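Visit to the Mendora ceramics works, Drelmont

Mon 29 June

The Mendora works opens its doors to the public one day a year, and this year we went with a party of 39 from the local history group. The factory makes stoneware crocks, mixing bowls and garden pots. It stands on the river side of Drelmont, a short walk from the station, and the entrance is on Rebelo Street.

Visitors were split into groups at the gate. Ours was led by Milagros Sotelo, who has worked in the glazing shop for most of her career and now trains new staff. She took us first to the clay store. The clay comes in by truck from a pit at Prukov and is left under cover for several weeks before it is used. There are six bays, and they are worked in order so that the oldest clay is always taken first.

From there we went to the throwing room. Most of the standard bowls are pressed by machine, but the large crocks are still thrown by hand in two sections and joined. Salvador Veloso threw the lower half of one while we watched and answered questions as he worked. He said the hardest part is judging the thickness of the base, which has to dry at the same speed as the wall. If it does not, the crock cracks in the kiln and the clay is wasted.

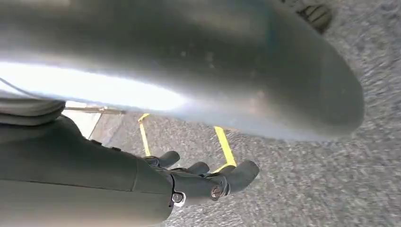

Drying takes up more floor space than any other stage. The drying loft runs the full length of the building and is heated by waste air from the kilns. In summer the vents on the north side are opened in the morning and closed again by noon. The stairs up to it are steep, and a few members of our party waited in the yard.

The kiln hall came next. The old bottle kiln was last fired 68 years ago and is kept as a store for molds. The two gas kilns beside it do all the work now. A full firing of small pots is 2,942 pieces, and loading takes a crew most of a shift. One kiln was cooling during our visit, so we could stand at the rope but not go closer. Rekha Varma asked about salt glazing, and Ms. Sotelo told us it was given up when the gas kilns went in.

Lunch was served in the canteen: soup, rolls and a plum cake that ran out early. Afterward Wendelin Hubmann gave a talk on the family that founded the works. He had brought order books and a few price lists, which were passed along the tables. The talk ran over and left less time than planned for the shop.

The seconds shelf in the shop is worth a look. I bought a two-quart crock with a small glaze run on one side. Cards were accepted, but the line for them was long. Parking on Rebelo Street filled up before the gates opened, and anyone going next June should take the train. Sofia Liapis is keeping the list of names for the group ticket.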